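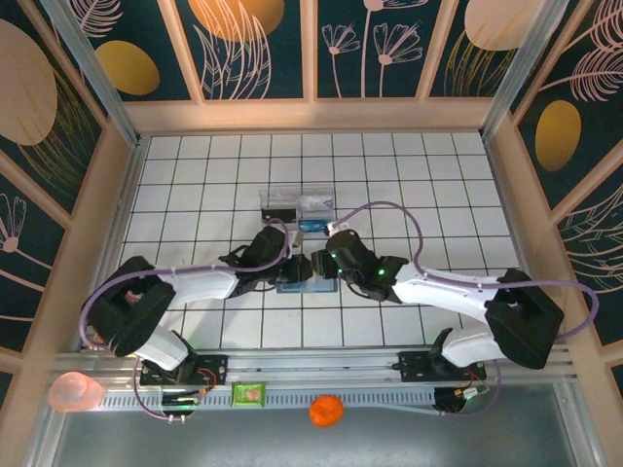 The two arms over the gridded bench.

Part-time Allotment Site Secretary, Dirkwood and Nakdale Gardens Association

Posted January 24, 2007

We are looking for a patient person with a working telephone to become Site Secretary for our two allotment sites. The post is paid, though we would ask you not to get excited before reading the next paragraph.

The pay is 3,000 pounds a year, in quarterly instalments. For this we expect one day a week through the winter and rather more than that from April, when everybody remembers they have a plot and wants to know who has been using the water butt.

There are 182 plots across the two sites. Dirkwood is the larger and has the better soil, as its plot holders will tell you. Nakdale has the view, the wind and the toilet. The sites are joined by Soler Lane, which floods, so a bicycle is useful for most of the year and wellingtons for the rest of it.

What you would be doing

Keeping the waiting list. It is at present in two exercise books and a shoebox, and they disagree. Your first job would be to make one list out of the three and then to stand by it when people ring up.

Sending out rent letters and taking in the rents. Most people pay within the month. The others have usually been meaning to.

Walking both sites once a month with the plot map and noting anything overgrown, abandoned or on fire. The rules allow bonfires after dusk from November to February, and a fair part of your post will concern what counts as dusk.

Writing to tenants about couch grass, cockerels, carpet and sheds. Our limit on sheds is six feet by eight. One member has two sheds of exactly that size with a door between them, and the file on this is thick. You will inherit it.

Taking the minutes at 4 meetings a year, held upstairs at the Foltum Arms. They begin at half past seven and end when the bar does. We would like the minutes to be shorter than the meeting.

Ordering the seed potatoes. Please do not change the variety without asking. The last secretary did this, and it is not why they left, but it did not help.

What we are looking for

You should be able to write a polite letter to somebody who has not written you one. You should be able to add up, and to use a computer well enough to produce address labels that land on the labels. Knowing about vegetables is welcome but may lead to your being asked about them.

You need not be a plot holder. If you are on the waiting list, we are sorry to say that getting the job will not move you up it – this question has come up already.

Hours are yours to arrange, apart from the meetings and the monthly walk. We provide stamps, a filing cabinet (one drawer opens) and the key to the Nakdale gate. There is a month's handover, paid.

How to apply

Send us a letter of no more than two pages saying why you would like to do this and what you have done before that was anything like it. We have no form. We did have one, but it asked for a fax number twice.

Letters should go to the Association's box at the Dirkwood gate, or by post to Plot 1, Soler Lane, Nakdale. If you would like to see the sites first, ring Nakdale 594 in the evening and let it ring, as the telephone is in the hall. Interviews will be held in the seed hut, so bring a coat.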